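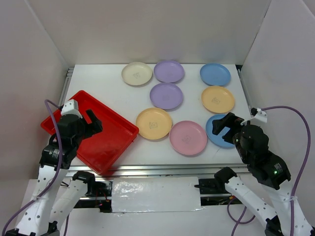 Section 6: Plates and Tray

This section covers the eight round plastic plates and the red tray in the Flimstead kitchen kit: laying them out, checking them, loading the tray and putting everything away. It replaces the Skaltau leaflet, which claims the set "organizes itself." We have had it since August and are still waiting.

6.1 Before you start

You need a clear table, a dry dish towel and the tray. Leave the cups and flatware in their box for now. They have their own section, and mixing the jobs is how forks end up under plates.

The plates come in cream, lavender, light blue, pale yellow and pink. The leaflet calls this "a color for every guest." Count the colors and you will see the problem. Lavender, light blue and pale yellow come in pairs, while cream and pink are singles. If you planned to give each person their own color, make another plan.

Note: Cream and pale yellow are easy to confuse under warm kitchen bulbs. Sort them near a window.

6.2 Laying out and checking

1. Wipe the table and dry it. Crumbs under a plate make it rock, and then someone reports it as warped.

2. Put the tray down on the left, empty. It can sit at an angle if that makes it easier to reach. The leaflet wants it "perfectly square to the table edge" and gives no reason, and we haven't found one.

3. Spread the plates out face up to the right of the tray, with the logo in the middle of each one showing. They don't have to be in straight rows. A little overlap does no harm while you are counting, as long as you can see every rim.

4. Run a thumb around each raised rim. Set aside any plate with a nick or a crack you can feel. Light scratches on the eating surface are normal wear, whatever it says on the box about a "scratch-proof finish."

5. Press lightly on both sides of the plate. If it rocks, turn it a quarter of the way around and try again before you blame the plate.

Caution: Do not test a cracked plate by bending it. Put it in the reject bag and write its color on the inventory sheet.

6.3 Loading the tray

The raised sides of the tray will stop a plate from sliding straight off. They will not save a tall stack if you tip it, so please don't treat them as a safety feature.

1. Pair up the lavender, light blue and pale yellow plates.

2. Stack the pairs first, then add the cream and pink plates on top. The singles are the ones people ask for, so you may as well be able to reach them.

3. Keep the stack upright. If it leans, take it down and build it again. Pushing it straight from the side usually moves only the top half.

4. For carrying more than a few steps, make two trips with smaller stacks. The Modard catalog shows a full set carried on one raised hand. Oksana Zinchenko tried it on 11th October and spent the next few minutes on her knees by the stove.

5. Hold the tray with both hands, by opposite ends.

Caution: Do not carry hot pans on the tray. We have no heat rating we believe. One sheet from the supplier, Kostiuk, is silent on the subject, and the leaflet says "kitchen safe," a phrase that could mean almost anything.

6.4 Washing

1. Scrape the plates and rinse them.

2. Wash by hand in warm water with ordinary dish soap. Use a soft sponge, and go easy over the printed logo. It is supposed to be permanent. So was the one on our old set.

3. Stand the plates on edge to dry, or dry them with the towel. Don't stack them damp.

4. Wash the tray last, including the corners where the sides meet the flat bottom.

Note: The leaflet recommends a branded cleaning spray. We compared it with dish soap on greasy plates and could not tell which was which.

6.5 Storage

Put the stack on shelf 103 with the tray leaning behind it. Storing the plates inside the tray also works, but it takes up more of the shelf and the tray is then the first thing someone pulls out in a hurry.

If you are a plate short, look in the sink and the refrigerator before ordering a replacement. Kostiuk sells single plates but will not promise a color. Send requests to Nelu Marinescu, along with the color you want and a second choice you can live with.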